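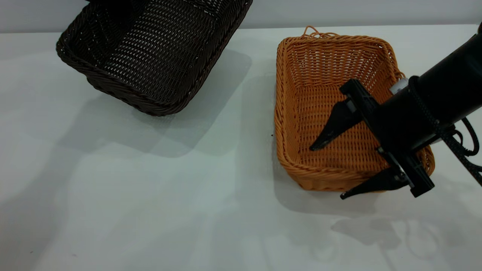 Does a cell have to be re-approved when only the gripper fingers change?

Under our site rule the full review is not repeated, but the finger change gets a written check and a second signature before automatic mode is used.

Ticket 108 – Tolano cell
Opened by: Driss Zaki
Status: open

Finger change was logged on September 18, 2026 with one signature. Speed limit sheet still shows the old finger length. Cell put back in manual mode until the sheet matches. 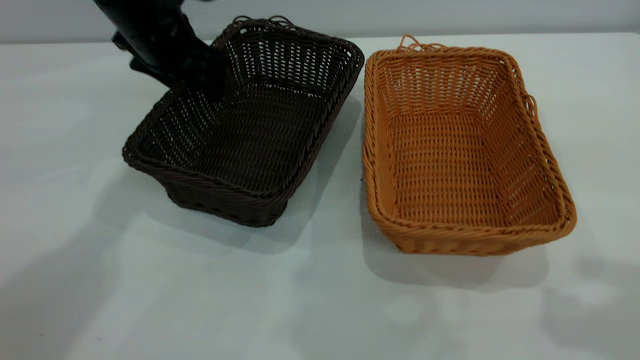 Arm at the brown basket, orange basket to the right.

Update: sheet corrected, old copy pulled from the Effiong binder. Stop button test repeated 5 times and entered on page 26. Second signature still missing – do not switch to automatic.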